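From: Athina Spanos
To: thrift-and-mend list
Subject: Re: [thrift-and-mend] plastic bags, again

Rattana Khunthong wrote on Sunday:

> I have a drawer in my kitchen that no longer opens. I know what's in it,
> which is bags. Bread bags, produce bags, the thin crackly kind that come
> around everything now. I have been saving them since we moved to
> Liltorcombe and I have used, I think, four.
>
> Does anybody on this list have a system? I've read the old threads and
> they all end with someone saying "crochet a mat." I don't want a mat.
> I also don't want to be told to stop buying bread.
>
> Second question, are the printed ones okay to reuse for food? My sister
> says never, my neighbor says always, and neither of them can say why.
>
> Rattana

Rattana, welcome to the club. My drawer stopped opening the winter before last and I had to go in from underneath with a butter knife, having removed the drawer below it, which held the string.

I do have a system now, of a kind. I stole most of it from the woman who ran the repair table at Beaulieu before it closed, and she was ruthless. Her rule was that a bag gets sorted the day it comes into the house or it goes out again. No "for now" pile. I asked her what if you're tired and she said then you're tired and you sort the bag.

So, three sorts. Clear bags with no holes go in a tea tin by the sink. They get used for herbs, half onions, and the cheese I pretend is for guests. Bags that are big or tough get folded into triangles and live in the coat pockets by the door (check the coat before you lend it to anyone, I gave a cousin 12 of them once and she thought it was a message). All the rest, meaning wrappers, torn things, anything that had meat in it, goes straight out. If your town takes film, lucky you. Drekness took it until March and then put up a notice, and the notice has since fallen off.

The tin is the important part. When the lid won't go on, you stop saving. I have broken this rule exactly as often as you'd expect.

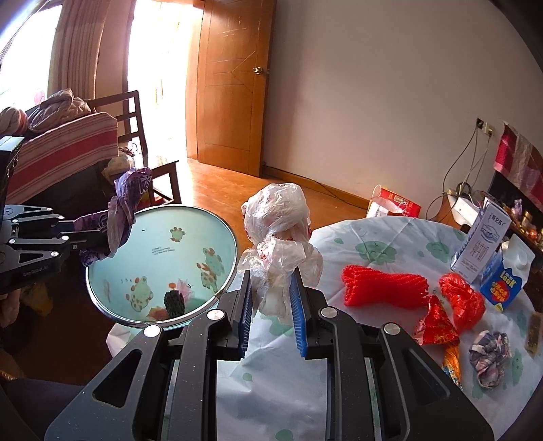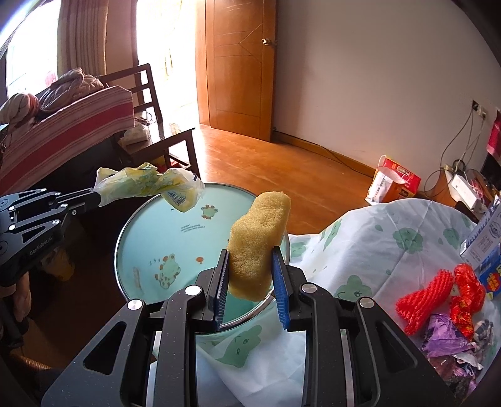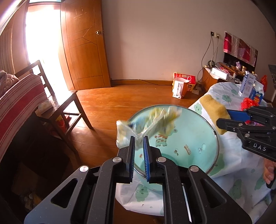
Crumpled plastic bag in all three, with a yellow sponge in the second.

On washing. Turn the bag inside out, use the sponge flat and go easy, because the seams give up before the middle does. Lukewarm water, one drop of soap. I know people who run them through the machine with the towels and I have seen what comes out, and it looked like something off a beach. Then they have to dry, and this is where most households fall apart. A wet bag folded up and put away will smell like a pond by the weekend. I stand mine over wooden spoons in a jar. It looks terrible. My kitchen has looked like a jellyfish tank for years and people have mostly stopped mentioning it.

On the printed ones, I don't know either, so I'll split the difference between your sister and your neighbor. I keep the print on the outside where it was to begin with, which means turning the bag back again after washing, and I don't use them for anything greasy or warm. Seed packets, dry beans, a spare pair of socks in a suitcase, fine. If somebody here has real knowledge and not just a strong feeling, please speak up. We have had the strong feelings.

As for the mat, I did make one. You cut the bags into loops and knot them together, and you need far more than you have, even you. The pattern I used came from the old Prultholm newsletter and said 200 bags. I got a bath mat the size of a dinner plate. It squeaks. The cat crosses the room to avoid it.

What I'd do with your drawer is empty the whole thing onto the bed, so that you can't go to sleep until it's dealt with. Keep one tin's worth. Don't iron them together into "fabric," whatever the archives tell you. That was my post and I would like it removed, but the archive page says there are 3,048 messages and I can't find it.

Also, does anyone want a tea tin? I seem to have started saving those.

Athina

P.S. The butter knife is still bent, if someone is doing a metal session this spring.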